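Notebook, bench 2, soft goods and table surface
9 April 2023

Carrying on from the October pages. Purpose of this entry is to get the play food set written up properly before it goes back in its box, and to settle the question of the white table top, which Mi-kyung Yoon raised and which I had put off.

Set is the mixed one bought through Culau. Stock label gives the supplier as Insaurralde. No care leaflet in the box. The packing slip lists the pieces by colour only, so "pink, leaf" is the peach and "beige, long" is the bread roll. I have written proper names on the slip in pencil. Please use those from now on, as "the long one" has already caused one wrong entry in the log.

Peach. Plush, pink, fuzzy pile. Green felt leaf, flat, on a short brown stem at the upper side. The leaf is the weak point of the design in my view. Felt of this weight creases if the piece is stored leaf down, and the crease does not come out with a cool iron through a cloth (tried on a felt offcut, not on the toy). Store it leaf up, nothing on top.

Roll. Elongated, segmented, ridges along the whole length, pale cream to tan with brownish streaks on the raised parts to suggest baking. Rounded ends. Man-sik Ki calls it the caterpillar and I can see why. The ridges are evenly spaced and will collect lint in the valleys. Clean along the valleys with a soft dry brush, not across them. Tape lifts lint well enough on the flat test swatch but I would keep it off the streaks until we know how the colour is applied.

Layout for the table work is a loose row towards the far side, near part of the top left clear. Peach goes at the left end.
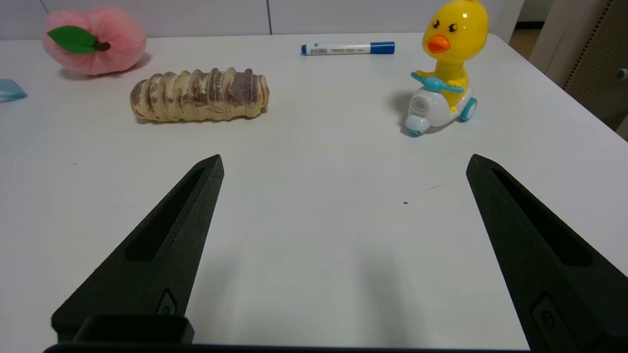

Leave a gap between neighbours. If the leaf is pushed up against the next piece it bends at the stem and then sits differently for the rest of the day, and the notes no longer agree with each other. Put pieces down by hand and let go. Do not slide them into line, as that drags the pile one way and the pink then reads lighter or darker depending on the side you stand.

Colour notes. Peach is not one even pink. It goes to a deeper rose near the crease in the middle. I had first put this down as handling wear and Mi-kyung disagreed. She is right, the change follows the crease too closely, so I have struck out the October remark and initialled it. The swatch card we have is no use for plush: it was made for paint. I will ask Astlow whether they do a textile card. If not, we describe in words and leave it at that.

Table top. White, smooth. Wiped with the Skereo cleaner at the usual dilution, lint-free cloth, then a second cloth with plain water. Remaining marks after that are small. One speck in the open part, and a thin faint line close to it. My working assumption was crumb for the speck and scratch for the line. I have not put a blade to either. A blade on this surface would leave something worse than what is there.

Mi-kyung's question was whether the top should be turned or replaced. My answer is no for now. The marks do not interfere with setting out, and any new top would need the light readings doing again. Lighting on this bench gives soft grey shadows and I would sooner keep it that way than chase a perfect surface.
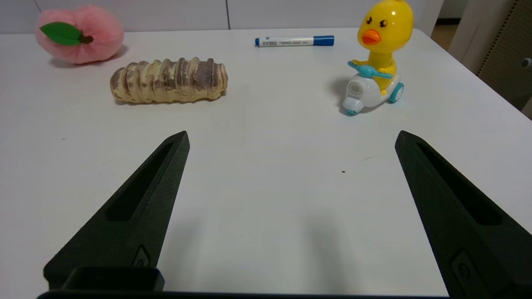 Decisions, so they are in one place:

Top stays. Wipe before each session with the two cloths as above. Anyone who finds a new mark writes it on the sheet taped inside the cupboard door, with initials.

Interval between full cleans set at 40 sessions. It was less before and it was not being kept to, which is worse than a longer interval that is.

Plush pieces brushed lightly before boxing. No washing. If something is spilt on the peach, blot it, leave it to dry in air and tell me.

Box: shelf 6, lid on, leaf up. The roll lies flat along the long side, ridges upwards, with tissue under it. Man-sik wanted to stand it on end to save room. Tried with a rolled towel of similar length and it sags, so flat it is.

Still open: textile colour card (me, Astlow). Care information from Insaurralde (Man-sik has written, no reply yet). Spare green felt for the leaf in case it tears, small piece only, to match as near as we can by eye.

Slip with the pencilled names is now clipped to the back of this page.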